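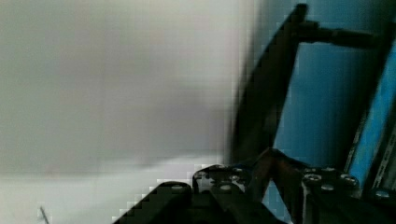 Diary > Home and garden > July

Sunday, late, kettle on for the second time

I have had the nicest, slowest sort of day and I want to get it down before I fall asleep in the chair. The plan was to clear the workroom from one end to the other. What I managed was the big table and one shelf, and I'm choosing to be pleased with that.

Bo-ram came over at ten with a bag of plums and her sleeves already rolled up, bless her. We began with the paper drawer, which I have been shoving shut with my knee since we moved to Drirngate. Half of it was pattern pieces for a coat I cut out for Ye-seo when she was small enough to sit on the table while I pinned (she is taller than me now and would not thank me for a coat with a rabbit on the pocket). I kept the pocket. The rest went in the recycling, along with 13 instruction booklets for things we no longer own.

Then the buttons, and that was the end of the morning! I had forgotten that Mum's were all in together, the good ones from her blue suit in with shirt buttons and hooks and a key to goodness knows what. Bo-ram wanted to sort by size and I wanted to sort by colour, and we went along quite happily doing both until we found we had undone each other's piles. We had the plums with bread and cheese and began again by colour, my house after all.

Ourania rang in the middle of it to ask whether I still wanted her old cutting mat, and I said yes before I had thought where it would live. It's 160 centimetres long, she says, so it will have to go behind the door. She also says the hall in Pliserard has put the sewing afternoon back to the 29th, and that suits me very well as I haven't so much as threaded a needle for it.

By four we had wiped everything down and I sat and simply enjoyed having a table again. I do love a room with a bit of space in it. I told Bo-ram I would keep it like this all summer and she was kind enough to say nothing and wash the cups.

Still to do: the wool, the bottom shelf, the lamp that needs a new plug, and a letter to Myung-ja, who wrote to me in the spring and deserves better. I might send her a few of the blue suit buttons. She always admired that suit.

Rain on the window now. Must bring the cushions in.

4 comments | 13 shares

Recent entries
The wool moths, part two
Supper at Ourania's
Ye-seo's exam week
Getting the curtains down
A wet walk to Pliserard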